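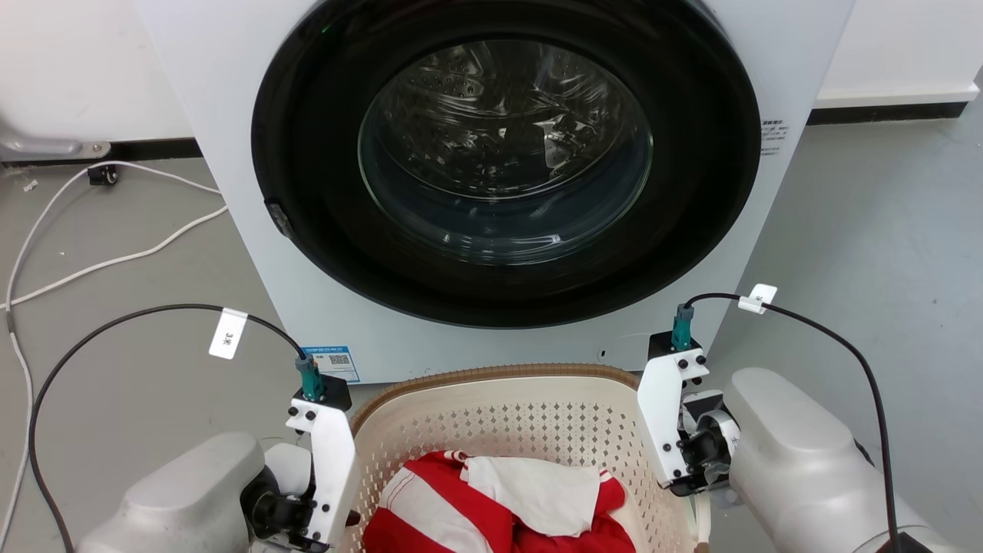

A front-loading washer and a laundry basket.

Bistar Harbor Authority Opens Visiting Crew Center Ahead of Summer Port Calls

BISTAR — The Bistar Harbor Authority has opened a new Visiting Crew Center at the inner end of Vogler Pier, giving sailors from naval and merchant ships a place to rest, call home and take care of everyday errands while their vessels are in port.

The center occupies the former customs shed, which has been out of regular use since passenger ferry service moved to the east side of the harbor. Work on the building began in March. It will be open to the crew of any ship berthed or anchored at Bistar, regardless of flag, on presentation of a ship's identification card or a valid seafarer's document.

The opening comes as the port prepares for its busiest season of visits in many years. The Harbor Authority expects 47 ship calls between now and the end of the season, including a weekend visit by a group of naval vessels carrying 3000 sailors. The merchant vessels Vadevix and Denimano are also scheduled to call at Vogler Pier during the same period, and both will be open to the public for part of their stay.

"A ship's crew may have only six or seven hours ashore, and for many years they spent the first two of those hours looking for a bus," said Lilibeth Agbayani, Director of Port Services for the Bistar Harbor Authority. "We asked visiting masters and crews what they needed close to the gangway. The answers were practical, and so is the building."

Services at the center include wireless internet access, a quiet room, a laundry room, a currency exchange window and a staffed information desk with maps and transit schedules. A shuttle will run between the center and Market Square every 20 minutes from 8 a.m. until 11 p.m. on days when a ship is in port. The shuttle is free to crew members and is also open to residents traveling to the pier for public ship tours.

The center has 2000 square feet of floor space. A small chapel, maintained under a separate agreement with the local seafarers' mission, is reached by the side entrance and keeps its own hours.

Residents are reminded that access to Vogler Pier will be limited during naval visits. Vehicles without a pier permit will be turned back at the Quay Street gate. Pedestrians may enter through the west gate — bags are subject to inspection, and large backpacks and coolers will not be admitted. Small boats must remain outside the marked security zone at all times while naval vessels are alongside. Owners with moorings inside the zone have been notified by mail and should contact the harbor office if they have not received a temporary pass.

Public tour times will be posted at the pier gates and at the harbor office once they have been confirmed by each ship. Tours may be shortened or canceled without notice because of weather or operational needs. Visitors should wear flat, closed shoes and should expect steep ladders and narrow passageways. Children must be accompanied by an adult.

About the Bistar Harbor Authority

The Bistar Harbor Authority manages the commercial piers, anchorages and navigation aids of Bistar Harbor, and coordinates visits by naval, merchant and training vessels.

Media contact: Lilibeth Agbayani, Director of Port Services, Bistar Harbor Authority. Press passes for the naval visit must be requested in advance through the harbor office.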